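Office & Home > Desks & Tables > Shared Tables

The Plodetti Wave Table

Reading time: 3 minutes

Most tables are straight along the back for the good reason that most walls are. The Plodetti was drawn by someone who had given up on walls. It is meant to stand out in a room, with people along both long sides, and its far edge runs in a slow curve so that the person opposite you is never at quite the same distance as their neighbor. In meetings this is a kindness. At family dinners it has been known to start arguments about who got the deep end.

We have sold the Plodetti since Cellero stopped making the old straight one, which we liked, and which four of you still write to us about. We forwarded the letters. Cellero sent a calendar. 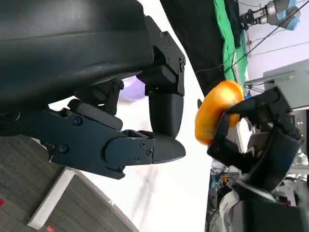

Screws are a sore subject in the table trade. The usual flat-pack arrangement is a bag of cam locks, a key made of something close to cheese, and a drawing of a smiling man with no neck. The Plodetti uses machine screws with hex heads into threaded metal inserts, all the way through. If you like your hardware out in the open, like the small dark hex screws along a black robot finger, you will be pleased with the underside. If you don't, stay in your chair and you'll never see it. The screws can be taken out and put back as often as you move house, and the key supplied is steel. Keep it. Replacements come from Kikero and they take their time.

Assembly needs 2 people and a rug. One person can do it, in the sense that one person can carry a mattress down a spiral staircase. Fit the legs loosely first, turn the table over, let it settle on the floor it's going to live on, and only then tighten everything. Old floors are welcome - each foot adjusts by up to 17 millimeters, and if yours needs more than that you should be shopping for a builder.

The top is available in three finishes. Plain matte is the one we would pick. It hides crumbs, forgives coffee and asks for nothing. Ardeleanu Oak is handsome and wants oiling every November, a date by which most owners have lost the oil. Gloss White Grid has fine tile lines across a shiny surface, looks splendid in a showroom, and will show you every speck of dust in the building by mid-morning. It outsells the other two combined. 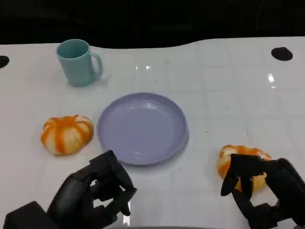
Think about lighting before you commit to gloss. A single bright fitting overhead will come back up at you from the tabletop, usually at the exact spot where you put your paper. A shaded lamp to one side helps a lot. So does choosing matte, but we've said that.

Cleaning: soft cloth, warm water, a drop of dish soap. No scouring pads and no lemon, whatever your aunt read.

"I bought it for the studio and now everybody eats at it," writes Gisela Escobar, who went for the gloss against our advice and has been gracious about it.

Price: $800, any finish
Maximum load: 265 pounds, spread evenly (please don't stand on it to change the bulb)
Delivery: ground floor only, unless you are very charming
Returns: within the month, in the original box, which you will have flattened

Related items
Plodetti Bench, straight
Ardeleanu Oak Oil, small can
Kikero Spare Hex Key
Cable Tray for Shared Tables
Shaded Side Lamp, tall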